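Packing the school bag on Sunday

Sunday, December 13, 2020

I have written before about the dinner table and the shoe rack, so it is the school bag's turn. We have been packing it the same way since February, with a few months off in the middle when there was no school to pack for. The method is dull, and it takes us less than 10 minutes.

The bag is an ordinary navy blue backpack from Ekach. I bought it because it has reflective strips on the front and our street is dark by the time the late bus comes in. We had a Stidbridge before that, which was a better-looking bag, but the zipper on the main pocket went after one winter and the store wouldn't fix it. I paid less for the Ekach and I like it more. It stands up to being dropped in the hall, and it wipes clean with a dishcloth.

The first rule is that the bag goes down flat on its back and everything else goes on the table beside it. I used to pack straight from the desk and the shelf, one thing at a time, and then stand there trying to remember if I had put the calculator in or only thought about it. With it all laid out on the marble I can look once and know.

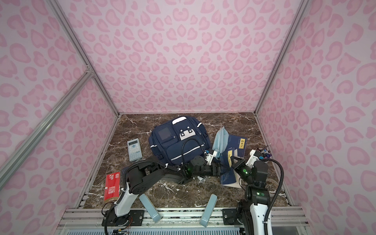
The calculator is the thing we lose most. It is a plain scientific one and it lives in the small front pocket now. Before that it lived in the main compartment and went straight to the bottom, under the gym shirt, where the keys got pressed all day long. I have replaced the battery 2 times this year and I blame the gym shirt for both.

Masks are new on the list, of course. We send one on the face and one spare, and the spare is meant to be in its own bag. It usually isn't. I bought a pack from Ritusholm in the fall, and the ear loops are a bit long for a kid but they hold up. If the spare has been loose among the pens it goes in the trash and I take out another one. I don't want to have a discussion about it on Sunday night.

Then the books. This term there is Zhuangzi and there is Han Feizi, both with navy covers and yellow labels. They look enough alike from the side that we have sent the wrong one in more than once. I thought about putting a sticker on the spine, but they have to go back to the school in good shape, so I read the label out loud as I put it in. It sounds silly and it has worked so far. The one being read this week is 168 pages, and I am told the class is nowhere near the end.

Books go against the back panel, biggest first. If they sit toward the front, the bag leans away from the shoulders and you hear about it all the way to the bus stop. Paper goes between the books. A loose worksheet at the top of a bag has a life of one day, maybe less if there is a banana in there too.

Pens are where I have given up a little. There is a pen holder on the table with markers and pens in it, far more than anyone needs for a school day. I used to send a full pencil case. Now we pick up to 9, and the rest stay home in the holder. Two of those have to be black or blue and actually write – we test them on the back of an envelope. The colored ones are a free choice and I stay out of it.

I also check the pockets before anything goes in. Last week I found a bus ticket, half an eraser, a library slip that should have been signed, and a granola bar wrapper folded very small. The library slip was the only one that mattered. I signed it and clipped it inside the front cover of the top book, and it made it back.

The order we use is the same each time. Pockets emptied. Books in, then paper. Calculator in the small pocket, pens next to it. Spare mask last, at the top, where it can be reached without digging. Water bottle on Monday morning, never the night before. We had a leak once and the notebooks dried wavy. 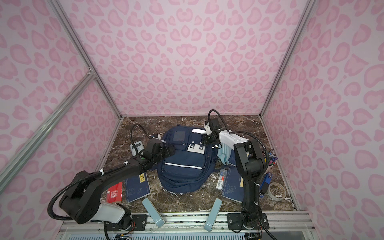 What I would change

The name tag needs doing again. I wrote the first one in washable marker, which was not smart, and by October you could read the first letter and nothing else. I have some card left over and will cut a new one this week.

I would also like a smaller pencil case. So makes a flat one that a neighbor's kid has, and it slides in next to the books without making a lump. They were out of stock when I looked. If they come back before the holidays I will get one, and if they don't we will keep using the sandwich bag, which is free.

Someone asked in the comments last time if I think a child should be packing the bag alone by this age. Probably, yes. We are partway there. I lay out the books and the masks, and the rest is not my job anymore. On Thursday the gym shirt got left behind and I did not drive it over to the school.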